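Maio, 7h40. Humidade interior 61%, medida no quarto de trás. Adiei a máquina das mantas duas vezes por causa da chuva e hoje já não havia motivo. Comecei pela separação: malhas para um lado, algodão para o outro, o que larga pelo para um terceiro monte. O terceiro monte cresceu mais do que devia, como de costume.

Pesei a carga na balança de bagagem, dentro do saco grande. O programa de algodão da Kivurley aceita mais do que o de malhas, mas a centrifugação a plena carga deixa vincos que depois não saem sem ferro. Reduzi a carga e passei a diferença para a segunda máquina. Perde-se tempo, 117 minutos por ciclo, e ganha-se na dobragem.

Detergente: Zillus líquido, 25 ml por carga. A embalagem recomenda o dobro para água dura. Com o dobro, as malhas ficam ásperas e o filtro ganha uma película cinzenta. Registo isto porque no inverno voltei à dose da embalagem e tive de repetir o enxaguamento três vezes. Amaciador, nenhum.

O problema do dia é o cotão. O tecido preto agarra tudo, e basta encostá-lo a uma manta de algodão para ficar salpicado de branco. Tentei o rolo adesivo da Dow: funciona na superfície lisa, mal na felpuda. Gastei seis folhas numa peça só. A escova de borracha húmida rende mais, passada sempre no mesmo sentido, e o cotão sai em rolinhos que se apanham com os dedos.
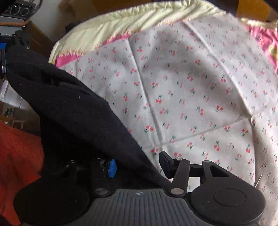

A manta das cerejas fica para o fim da pilha. É a mais volumosa e a que pior obedece: dobrada em quatro no sentido do comprimento e depois em três, dá um bloco que cabe na prateleira do meio com folga de um dedo. Dobrada ao contrário, não cabe. Já tinha feito a experiência no ano passado e não a tinha apontado. Fica apontada. Os vincos da dobra antiga continuam marcados no algodão branco e não vou passar a ferro uma manta.

A malha laranja segue outra regra: na horizontal, nunca em cabide. Uma semana pendurada e os ombros ficam com bicos. Enrolei-a solta, sem apertar, na gaveta de baixo. O preto vai numa bolsa à parte - fechada, por causa do cotão.

Sacos de vácuo Jemuda: abri um para ver o estado do edredão guardado em março. A válvula perdeu ar e o saco tinha recuperado quase metade do volume. Limpei a junta com um pano seco, voltei a aspirar, marquei o nível com fita. Confirmo daqui a uma semana. Se descer, o saco vai fora e passo às caixas com tampa.

Pesei também o pacote de folhas de cedro antes de o pôr na prateleira, 457 gramas, para saber quanto perde até ao outono. Não sei se o peso diz alguma coisa sobre o cheiro. É provável que não.

18h15. Segunda máquina estendida, janela aberta um palmo, humidade a 64%. O monte das meias sem par continua em cima da cadeira. Falta limpar o filtro e comprar molas - das de aço, as de plástico partem todas pelo mesmo sítio.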